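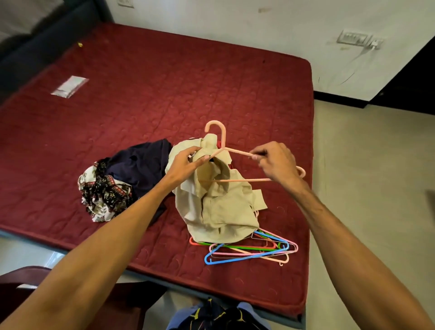
Hemden auf Bügel ziehen, ohne den Kragen auszuleiern?

Dirkix
29. Juni 2018

Hallo zusammen! Ich miste gerade meinen Schrank aus und habe endlich richtig Spaß daran (hätte ich nie gedacht!). Alles kommt erst mal aufs Bett und wird von dort aus sortiert. Nur bei den Hemden bin ich unsicher: Bügel von unten durch oder oben in den Kragen? Und was macht ihr mit weiten, dünnen Stoffhosen mit Bündchen? Die rutschen mir von jedem Bügel. Meine Stange ist 760 mm breit, viel Platz ist da also nicht.

Flerska

Oh, schönes Thema! Bei Hemden zum Durchknöpfen mache ich die oberen Knöpfe auf, halte den Kragen mit einer Hand hoch und schiebe den Bügel erst in die eine Schulter, dann in die andere. Danach nur den obersten Knopf wieder zu, fertig! Von unten durch nehme ich nur bei T-Shirts, da leiert der Halsausschnitt sonst wirklich aus.

Die weiten Hosen würde ich gar nicht hängen. Am Bund fassen, einmal ausschütteln, Bein auf Bein legen
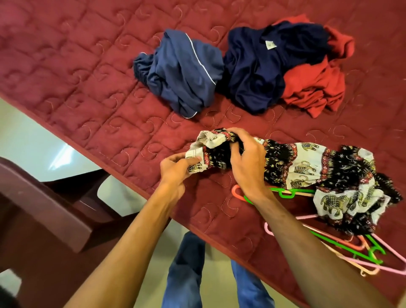
und dann vom Bündchen her locker aufrollen. Gerade bei bunt gemusterten Sachen ist das toll, die Rollen stehen in der Schublade nebeneinander und man erkennt jede sofort am Stoff! Bei mir passen 11 Stück in eine Schublade von ungefähr 40 cm Breite. Schlafanzughosen und T-Shirts rolle ich genauso.

Trerico

Plastikbügel reichen völlig. Aber vorher entwirren und alle in eine Richtung legen, dann geht das Aufhängen viel schneller. Hosen rollen kann ich auch nur empfehlen!!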